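How to look up who paid for a conference (and who spoke at it)

Quick version, I get asked this a lot. Works for most law and policy events. Set aside 2 hours, maybe a Saturday.
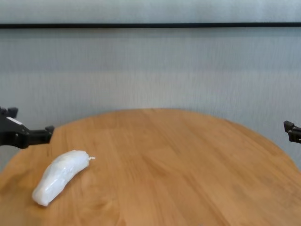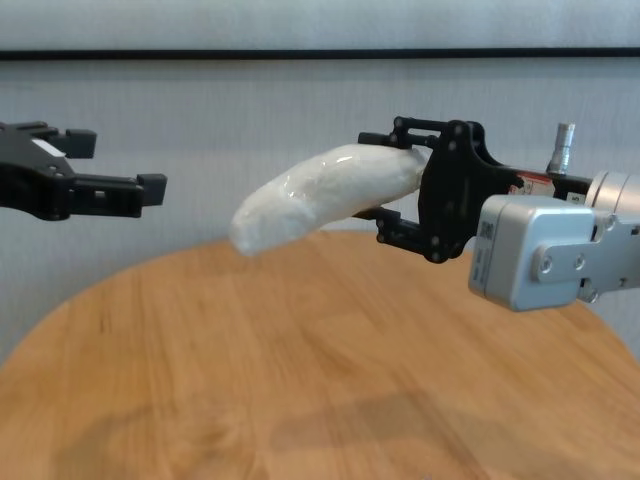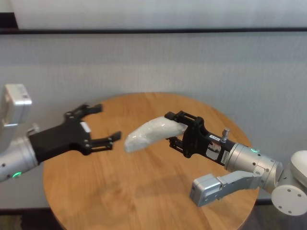
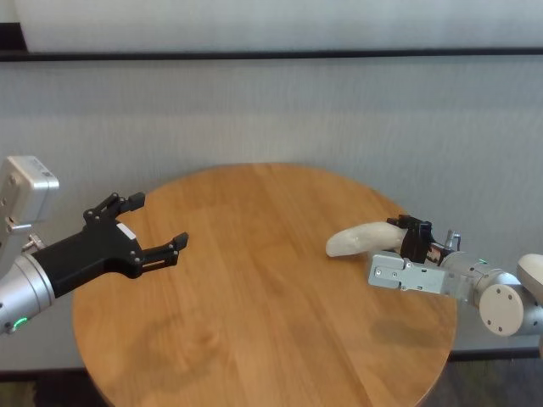 Round table, four views.

1. Get the program. PDF if you can. Save a copy right away - pages get edited after the event.

2. Write down every host, partner and "supporter". Logos too. The Ullunholm forum listed Erex as a partner on the poster but not in the program, so check both.

3. Look each one up in the company register. Directors, address, last accounts. Shared adress with another host? Note it.

4. Speakers next. Search the name plus the host's name. Cameron Merrick was billed as independent and had 2 earlier talks for the same institute. Not a scandal, but it goes in the notes.

5. Ministry involved? File a records request. Ask for the contract, travel costs, and emails with the organizer. Keep it under 100 words, they answer short ones faster.

6. Email the organizer. Give them 24 hours minimum, more if its a holiday. Paste the reply in full.

7. Put it all in one spreadsheet, a source link on every row. No link, no row.

Template is from Cayetano Salcedo, who used it on the Lirnedton talks. Corrections to the usual address.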